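Swap on small Linux machines: what I learned from one old laptop and a lot of browser tabs

Nasrin Safavi
Operating Systems project report
6 min read

I picked swap space for my project because the advice online is such a mess. One guide says to make swap twice the size of your RAM, the next says to turn it off completely, and a third says it depends and then stops. I wanted to see for myself what happens on a small machine when memory runs short, and I had a great time finding out!

Swap is a piece of disk the kernel can use to park memory pages that haven't been touched lately. It can be a partition of its own or an ordinary file. I used a file, as it's easy to resize and you don't have to touch the partition table (I've done that once before and lost a weekend to it).

The test machine

I used an old laptop with 2 GB of RAM and a spinning hard drive. I named it Rinar so I could tell it apart from my own computer in the logs. It ran a plain Debian install with no desktop. To put it under load I wrote a little Python program called Flenamar, which grabs memory in steps, writes to every page so the kernel really has to supply it, then goes back and reads some of the pages at random. A second script ran vmstat once a second and saved the output.

What I changed

I tried three setups: no swap, a swap file with swappiness at the default of 60, and the same file with swappiness at 10. Each setup got 11 runs, with a reboot in between. I threw out the first run of each because I was still fiddling with the logging at that point. The swap file was 640 MB, a size I chose mostly because that was what I could spare on the drive after cleaning out old packages.

Results

With no swap, everything was quick right up to the moment it wasn't. The kernel's out-of-memory killer stepped in and ended Flenamar, and on two runs it took out my SSH session as well. That was a surprise, and reading dmesg afterwards to work out why was my favourite part of the whole project.

With swap at the default setting, the program got further before it was killed. The slowdown showed up early but built gradually. At swappiness 10 the machine held off from swapping for longer, then got slow all at once. Typing a command over SSH in that state was painful, and one ls took almost 70 seconds to come back.

I also learned that a used swap file doesn't mean trouble. Some pages went out early on and were never asked for again, so they cost nothing. The columns to watch in vmstat are si and so, the traffic in and out. When both stayed high I could hear the drive working from the next room.

What I'd do differently

My load was too artificial. A real program has favourite pages that it comes back to again and again, and mine picked them at random. I'd also love to try zram, which keeps compressed pages in memory, and to repeat everything on a solid state drive. I didn't record CPU temperature, so I can't rule out that the laptop was throttling in the later runs.

The scripts and raw logs are in the project folder, with a readme on how to run them. Please don't run Flenamar on a machine with unsaved work on it!

14 shares | 3 comments

Contact | © 2019 Nasrin Safavi | Back to top

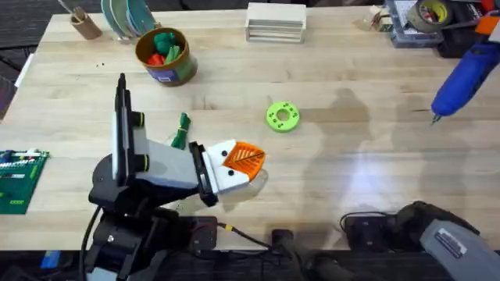 Robot arms at a butcher-block table, one with a white gripper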